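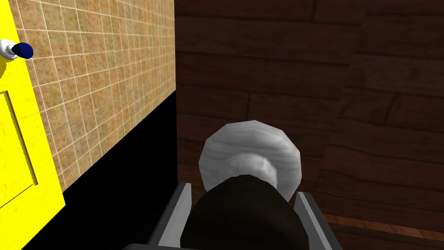

Wed 10 July

Rain until lunch, then the sort of sticky sunshine that makes everybody cross, so I left the ironing and walked up to the allotment with the flask and the last of the ginger cake. I had only meant to pick the blackcurrants (they won't wait, the blackbirds have found the gap in the netting again) but Zoriana was there tying in her beans and of course we got talking, and it was gone five before either of us did a stroke of work!

She has a new variety in this year, a flat yellow one her aunt sent her in April, and they are already over the top of the canes. Mine are sulking. I put it down to the slugs, she puts it down to my watering, and we agreed to differ over the cake.

Picked 12 pounds of currants in the end, weighed on her old kitchen scales, and my hands are still purple as I write this. Half will go for jam and half in the freezer, and I have promised a jar to Hiếu for mending the water butt and another to Jalen, who lent me his big pan last summer and has been very patient about getting it back. I must take it round to him on Friday.

I've been thinking about yellow all evening, what with those beans. Mum had a yellow door when we lived at Bilyk Street, and she used to wash it down on Saturdays with the radio on, singing all the wrong words. I do miss her at jam time - she could tell a set just by looking at the spoon, and I still need three cold saucers and a lot of worrying.

Sugar to buy tomorrow. Early night now, feet up, window open.

Recent entries
The great netting muddle
Uliana's birthday tea
Gooseberries, and a letter from Vitalii
A wet week and a good book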